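**Gamard opens its practice kitchen to small labs – July 2026**

Good news for anyone who has been wanting to teach a robot arm its way around a kitchen without giving up a real one! Gamard has put its simulated kitchen kit, Flerex, on general sale this month, and we've spent a happy few evenings poking around in it.
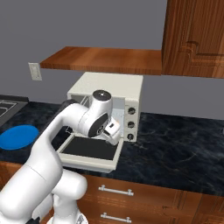
*A simulated arm at the toaster oven in Flerex.*

The kit comes with 17 household tasks and costs $484 for a lab license, which covers 2 machines. We began with the toaster oven, and it's a lovely thing to practice on, with its drop-down door and its column of three knobs.
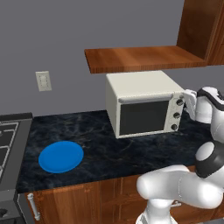

Setup was friendly enough, though the manual does wander a bit (our fault too, for skipping the chapter on cameras). The folks at Obura, who tested it in June over in Skukdale, liked the food-handling tasks best, and I can see why – they ask for a good deal of patience.

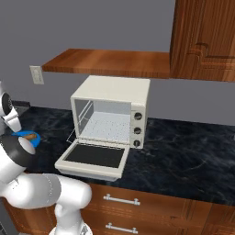
There's a free trial that runs for 14 days, and everything you save in it carries over if you decide to buy.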